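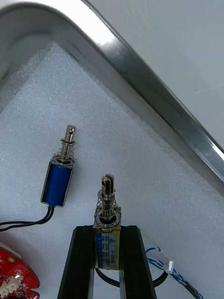 Robot arms on the sorting bench: questions from staff

Updated 18/10/2019

These are the questions that came up most at the Zulason shop since the arms were installed in February. If yours is missing, ask Slavica Milošević at the front bench.

What do the arms do?
They pick solenoids, circuit boards and wire harnesses out of the foam-lined trays and sort them into bins for test. The small push-pull solenoids go first. Testing, rework and final sign-off are still done by hand.

Is anyone losing their job?
No. The two people who sorted full time have moved to test and rework at the same pay grade. Any change to a job description goes through Snežana Papadopoulos and is given to you in writing before it takes effect.

Will my shift change?
Day shift stays as it is. Evening sorting has ended, and the people on it were offered days or the packing line at the Danier building.

Do I have to learn to run an arm?
Only if you are assigned to the bench. Training takes 2 days with Zihan Zhong. You will learn to load trays, clear a stop and restart a job. You won't be asked to write programs.

Are we measured against the arm?
No. The pick count on the screen belongs to the arm. It is not used in reviews.
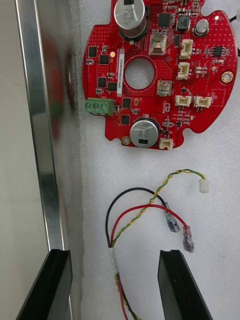 Boards and harnesses

Why do boards still come to a person after sorting?
The arm doesn't judge solder joints or bent leads. Look over the capacitors, the terminal block and the white connectors before the board goes to test.

How should I lay out a harness?
Flat on the foam, with the plug and crimp terminals clear of each other. Tangled harnesses cause most of the stops.

What if a part gets damaged?
Put it in the red bin with a tag that has the time and tray number on it. You will not be written up for damage caused by the arm. Todor Berisha goes through the bin every morning.

Can I reach in to straighten a part?
Press stop first and wait for the light to go steady. This applies to supervisors too.

Who do I call when it stops and won't restart?
Simão Mota, extension 138. After hours, leave it off and sort by hand.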